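Open Day at the Sárközi Dye Works, Narnmont

The Sárközi works opens its doors to the public for one day each April, and I had been told by enough people that I should go. The bus from Clelcombe drops you at the bottom of the hill. The walk up is steep and there is no sidewalk for the last stretch, so anyone planning to bring a stroller should think again.

Entry was free, though you had to give an email address at the gate to get a wristband. I have already had two messages from the gift shop.

The works dyes cotton and wool, mostly for upholstery, and it has made a lot of noise lately about a process called Greneo, which is supposed to use far less water than the old vats. A banner over the main door said the company now offers 2,174 shades. I asked the guide how you get to a number like that and whether a shade still counts if it has never been ordered. She said every one of them was in the system. I took that to mean some of them are a line in a database.

Tours left every 50 minutes and ours was too big. We went through the yarn store first, where it was hard to hear anything because the guide had no microphone and the people at the front kept asking her things we couldn't catch. The bales are stacked on racks up to the roof. There is a strong smell of lanolin by the wool and hardly any smell by the cotton. I would have stayed longer in here, but we were moved on.

The vat hall is what most visitors come for. Three of the old open vats are still in place behind a rail, and a man in rubber boots was dipping skeins of wool for the crowd, blue on one side and a rusty orange on the other. It was a good show. It was also a show of something the company stopped doing for customers years ago, and the sign explaining that was on the far wall behind a stack of folding chairs. The children in front loved it and I don't blame them.

Greneo itself lives in a closed room that you look at through a window. You see a row of steel cabinets and some pipes. The guide told us the process uses half the water. Half of what, I wanted to know: the open vats, which are not running, or the machines they bought after those? She said she would find out for me. There was a leaflet with a big blue drop on the cover, and I read the whole thing on the way home without finding a single measured amount in it. It may be a fine process. I would like to see the water bill.

After that came the color room, which I had expected to skip and ended up liking best. It is on the upper floor, with north windows, and the talk there is about why a color that passes in the morning can be sent back in the afternoon. Pinks and reds are the worst for it, apparently. A cloth can match the sample under the lamp in the works and look wrong under the lamp in a store. The other complaint that comes back a lot is patchiness, where one area takes more dye than the rest.

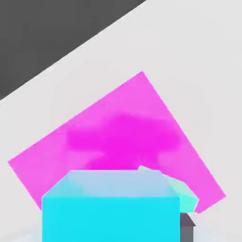
A magenta square with a darker, cloudy patch across the middle.

The woman giving the talk was the only person all day who volunteered that things go wrong. She said a blotchy lot can sometimes be dyed over in a darker color and sold as that, and that navy hides a great deal. I looked at my navy jacket differently for the rest of the visit. She took questions until the next group was standing in the doorway, and she answered them, too.

Lunch was in a tent in the parking lot. The soup was decent and cost more than it should have. There was one line for food and another for drinks, and the coffee ran out before one o'clock. The restrooms were clean.

The gift shop sells remnants by weight. Prices did not strike me as lower than in town, and the bins marked "seconds" held cloth in which I could find no fault at all, so either their standards are very high or the label is doing some work. I bought two pieces of gray wool anyway.

Should you go? If you can get there early, yes, for the color room. Ask at the gate whether you can do the upper floor first, as the talk is only given until three. The last bus back to Clelcombe leaves from the far side of the road, and the stop has no shelter.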